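How to Clean and Care for a Perforated Metal Surface

by Brigitta Eder

When we moved to our house, the previous owner left in the garage a metal bench with a perforated top, painted in green. I wanted to throw it away. My husband wanted to keep it, so we kept it, and now it stands on the veranda and I use it for everything: potting, drying the boots, putting down the groceries while I look for the key. I have learned to clean it properly and I write it down for other people who have a bench, a shelf or a garden table with the small round holes.

The method is for painted or powder coated steel. For bare aluminium it is mostly the same, but please read the label of your cleaner first.

What you need

A soft hand brush, the kind for dustpans
An old toothbrush, and one bottle brush that is thinner than your holes
A bucket of warm water, 16 millilitres of mild dish soap
Two cotton cloths, one for washing and one for drying
Wooden skewers or toothpicks
An old towel or a tray to put under the bench

I make the soap water in a bucket which holds a little more than the 500 millilitres people use in a spray bottle. The spray bottle is also fine, but with it I always use too much soap, and then I rinse for half of the morning.

Step 1. Take everything off

Also the things which you think you can move from left to right while you work. I did it this way for a long time and the dirt only travelled with the flower pots. Put the towel or tray under the bench now, before you start to brush. What falls through the holes is more than you expect, and it is mostly grey and sticks to socks.

Step 2. Brush it dry

Brush along the rows of holes first, then across them. Don't push hard. If you wet the dust before you brush it, it becomes a paste and sits in the holes like mortar. My neighbour Walter Bermúdez uses a vacuum cleaner with the soft nozzle for this step, and his table is cleaner than mine, so perhaps he is right.

Step 3. Open the blocked holes

Look at the panel from a low angle, with the light in front of you. A hole which is blocked has another colour than its neighbours. Push the dirt out from the top with a skewer and turn it a little. Never use a nail or a screwdriver. The edge of each hole is where the paint is thinnest, and a scratch there begins to rust before you notice it.

Old paint drips or hard wax can stay. If they really disturb you, hold a cloth with hot water on the place for five minutes and try again with the skewer.

Step 4. Wash

Dip the cloth, wring it well, and wipe in straight lines. Use the toothbrush in small circles over the holes. Then wipe the underside also. Most people forget it, and I forgot it for two winters. All the drops hang there after the washing and they take the dirt with them.

Change the water when you cannot see the bottom of the bucket.

Step 5. Rinse and dry

Wipe two times with clean water. After that, dry the top, and press the dry cloth against the holes from below so it drinks the water out. If you have a hair dryer with a cold setting, you can blow across the panel. Leave the bench empty until it is completely dry, otherwise the pots make rings.

Step 6. Repair small chips

In April, when the nights are not so cold any more, I check the paint. For a small chip I rub the place lightly with fine sandpaper, clean it with methylated spirits and put on a drop of enamel with a toothpick. Two thin coats are better than one thick coat, which closes the hole. For the colour, take a photo in daylight to the paint shop, or better, take a loose part of the bench with you. Pale greens look all the same in the shop and then at home they are all different.

How often

A dry brush every week, a full wash once in a season. If you live close to the sea, wash it every month, as the salt is not kind to steel.

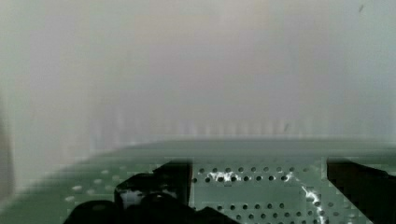
Can I use a pressure washer on a painted perforated panel?

It is better to avoid it. The strong water goes under the paint at the edges of the holes and lifts it, so a garden hose with a gentle spray is the most I would use.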